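Betreff: Re: Bucur Handaufzug, Gangabweichung nach Revision

Am 19. Januar 2021 schrieb ein Listenmitglied:

> Meine Bucur läuft seit der Revision im Oktober 7 Sekunden am Tag vor, mit
> Zifferblatt nach oben. Krone links sind es 8 Sekunden Nachgang. Ist das
> bei einem Handaufzugswerk noch in Ordnung oder soll ich reklamieren?
> Bezahlt habe ich 367 Euro inklusive neuer Zugfeder.

Hallo in die Runde,

für sich genommen sind beide Werte harmlos. Zusammen ergeben sie 15 Sekunden Unterschied zwischen zwei Lagen, und nach einer vollständigen Revision würde ich da nachfragen. Bitte vorher noch einmal messen, immer zur gleichen Zeit nach dem Vollaufzug. Bei meiner eigenen Bucur lagen die Werte nach 24 Stunden ohne Aufziehen deutlich weiter auseinander als am Anfang.
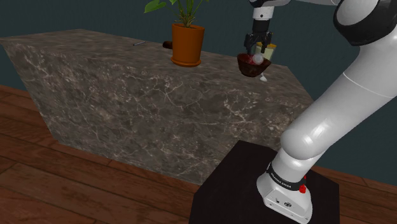 Wichtig ist auch die Amplitude. Eine seriöse Werkstatt gibt den Ausdruck der Zeitwaage mit, bei Welley in Cendale lag er bisher jedes Mal in der Tüte. Wenn er fehlt, würde ich ihn anfordern, möglichst mit fünf Lagen. Fällt die Amplitude in den hängenden Lagen stark ab, ist entweder die Unruh nicht sauber ausgewuchtet oder an den Zapfen stimmt etwas nicht. Am Rücker zu drehen hilft dann nicht, das verschiebt nur alle Werte gemeinsam.

Zum Preis: 367 Euro mit Zugfeder finde ich normal. Für meinen Plikico-Chronographen standen zuletzt 1.593 Euro im Kostenvoranschlag, allerdings mit neuem Gehäuseboden und Drückern.

Hat die Werkstatt Gewährleistung auf die Revision zugesagt? Dann schick die Uhr mit den Messwerten hin und lass den Boden bis dahin zu.

Gruß
aus der Uhrenecke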